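Ticket 1634 - Listing feed drops square footage and shows wrong bath count
Status: Closed
Product: Roltance listing manager, feed to Endex portal
Opened: Nov 18, 2021
Priority: Normal

Reported by office:
We have a four bedroom, three and a half bath house on Trorkier Lane that went live this morning. In Roltance everything is right. On the Endex site the listing says 3 baths and the square footage line is blank. The sellers saw it before we did and called. We re-saved the listing twice and waited an hour each time. No change. The price, the remarks and the lot size all came across fine.

We also have a condo in the Feng Building with the same blank square footage, but the baths on that one are correct (two full, no half).

Support, first reply:
Thank you for the details. Please send the following for both listings:
Listing status and the time of the last save
What is typed in the Living Area field, exactly as it appears
What is typed in Baths Full and Baths Half
Whether the listing was entered by hand or copied from an older one

Please don't withdraw and re-enter either listing while we look. That resets the days on market and makes the feed history harder to read.

Office:
The house: Active, last saved 10:40. Living Area says "1,335 main + 899 lower". Baths Full 3, Baths Half 1. Copied from our listing of the same house in April, which expired.

The condo: Active, last saved yesterday. Living Area says "1,335 per builder". Yes, it is the same number as the main floor of the house, we checked. Baths Full 2, Baths Half 0. Entered by hand.
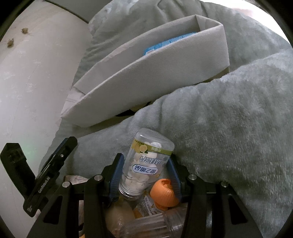

The older April listing for the house showed the square footage on Endex with no trouble, and the text in the field was the same then. So something has changed on your end or theirs.

Support:
That helps. There are two separate problems.

1. Square footage. The Living Area field used to be sent to Endex as text. It is now sent as a number, and anything in it other than digits causes the value to be dropped. The rest of the listing still goes through, so no error shows on your screen. Commas, plus signs and words will all do it. Please enter digits only. For the house, put the total in Living Area and use Area Main and Area Lower for the two floors. "Per builder" goes in Area Source, where it is one of the choices in the drop-down.

2. Half bath. Endex reads the half bath from a field called Baths Partial. New listings fill this in from Baths Half when you save. Copied listings keep whatever was in the old record, and records from before the summer update have nothing there. That is why the condo was right and the house was not. Open the house listing, change Baths Half to 0, save, change it back to 1, and save again.

After both changes, use Send Now on the Feed tab. A regular save only puts the listing in line for the next run.

Office:
Did the square footage on both. Condo now shows 1335 on Endex. The house shows the total and both floors, but baths still say 3.

Support:
Looking at the log for the house, we see one save after the change and not two. Was the first save done with Baths Half at 0, or was it changed to 0 and back before saving?

Office:
Changed it and changed it back, then saved. Will do it again with a save in between.

Office, later:
Saved at 0, saved at 1, Send Now. Endex shows 3 full, 1 half. The search page took longer than the listing page to catch up - it still had the old count when we first looked, and was right when we checked after lunch.

One more question. We have a lot of copied listings. Do we have to open every one?

Support:
Only those that are active, were copied from a record older than the update, and have a half bath. We ran the report for your office. There are 146 active listings and the ones that match are in the file attached to this ticket, sorted by street. Expired and sold listings can be left alone unless you plan to copy them.

The same file has a second tab for listings with anything but digits in Living Area. Several are on both tabs, so fix both fields before using Send Now.

We have asked for a warning to be added when Living Area contains letters or symbols. There is no date for it yet.

Office:
Got the file. Working through it by street. You can close this one, and we'll open a new ticket if any of them don't update.

Support:
Closed. Cause: non-numeric Living Area, and empty Baths Partial on copied record. Fixed by office with the steps given.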